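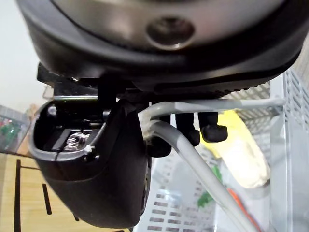
Grasp planner and wrist camera – minutes, February 2019

Present: Noelia Soler, Baltasar Salcedo, Begoñe Alcaraz, Severino Arrieta. Apologies: Estíbaliz Esteban.

1. Planner. The timeout goes up to 2000 ms on the Jornus branch. Baltasar will merge once the replay tests pass. Ticket 1120 stays open – the planner still picks the mesh wall over the basket handle when both score close.

2. Perception. Clear plastic handles give poor depth. Agreed to try the mask from the color image first and fall back to depth.
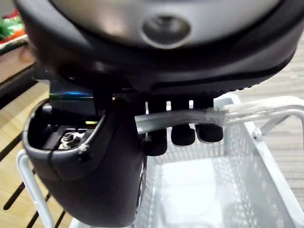 Begoñe asked whether the grip check should use finger position as well as motor current, as current alone gives false positives. Severino to add it behind a flag.

3. Tooling. Log viewer moves to Clerkby. Old logs kept until December.

Actions: Baltasar 2, Severino 1.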